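Two-arm fold cell: right gripper loses zero after knitwear runs

Board: Cells and End Effectors

tmachala_line2
We run a Varkenen two-arm folding cell, white table, parallel-finger grippers on both sides. Since June the right gripper drifts off its closed zero during long knitwear runs. After 700 cycles the fingers report closed with a visible gap at the tips. Re-homing fixes it for the rest of the shift. Left gripper holds zero. Grip force is set to 52 percent on both. Controller log shows no faults. Where would you start?

pivotpin
Finger linkage. Pull the cover, hold the body, rock each finger sideways. If one pivot moves more than the others, that is your gap. We replace pins every 2000 cycles on wool because the lint packs in behind the washers.

Werkow_Service
2000 is very early for pins. Clean the linkage dry, brush and low-pressure air, and look again before ordering parts. No oil. Oil plus lint makes a paste and the fingers will stick half open.

pivotpin
Early on your test bench, maybe. Ours runs three shifts.

tmachala_line2
Rocked the fingers this morning. No play that I can feel. Cleaned them anyway, a fair amount of dark fluff came out. Drift came back at cycle 386.

L. Lukáč
Then it is not the pins. Two things to check, in this order.

1. Finger mount screws. Back them out one at a time, clean the threads, refit with medium threadlocker, torque to the sheet that came with the gripper.
2. Cable slack at the wrist. If the cable is tight at full rotation it pulls on the connector and the encoder count can slip without a fault.

Also post your hold pose. Left and right are probably not carrying the same load.

Werkow_Service
Agree on the cable. Disagree on threadlocker near the finger plates. If it creeps into a pivot you will be replacing the linkage.

L. Lukáč
Use one drop and wipe it. I have done it this way on Prinard grippers for years without a seized pivot.

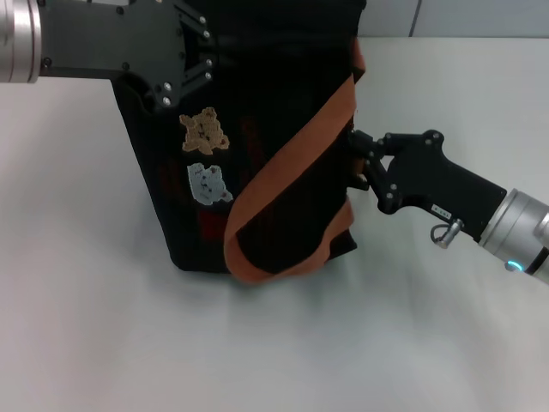
tmachala_line2
Hold pose is set with the left wrist coming in level and the right one coming up at an angle, same program for every garment class. I had assumed the load was shared. With the dark knit up off the table, the left gripper has it near the top edge and the right one is clamped at mid-height on the side, so the fingers are doing different jobs. There is also the wide rust-colored strap running down across the front and back up toward the right gripper. If the program closes on strap plus knit, that side sees a thicker stack. I will check the close position log by garment class tonight.

pivotpin
Thick stack should not move the zero. It should only stop the fingers earlier.

L. Lukáč
It should not, if the mount is tight. If the mount is loose, every thick close levers the plate a little. Screws first.

tmachala_line2
Two of the mount screws on the right side turned by hand – left side all tight. Cleaned, one drop each, torqued. Cable had enough slack, left it alone. Running knitwear again from 6 a.m. with a zero check at 386 and at 700.

Werkow_Service
Record the zero before the first cycle too, or the other readings are no use to you.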